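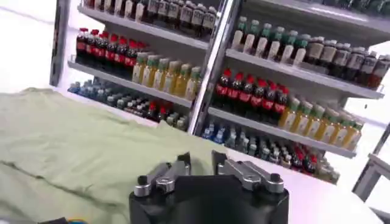 A tea towel has one job, and folding it well is most of that job. Mine lived for years in a drawer at Drosteldale, wadded up like old parking fines, until I ran out of drawer. Start by spreading the thing out on a clear bit of table. A soft green cloth lying there with a raised crease running across it will give you a crooked fold every time, so smooth from the middle outwards with the flat of your hand. Line the far edge up with the back of the table and you've got a free ruler.

Fold in thirds lengthwise, then in half, then in half again. If it's turned into a lump, shake it out and go again.

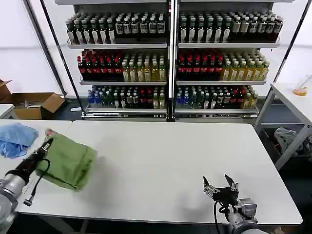

Thick cloths want one fold fewer, or they spring open in the drawer like a startled galah. Stand them on edge, colours together if you're that way inclined. My drawer now holds 16, or 20 if I lean on it. Skip the fabric softener too, unless you fancy pushing water around a plate with something that smells of January.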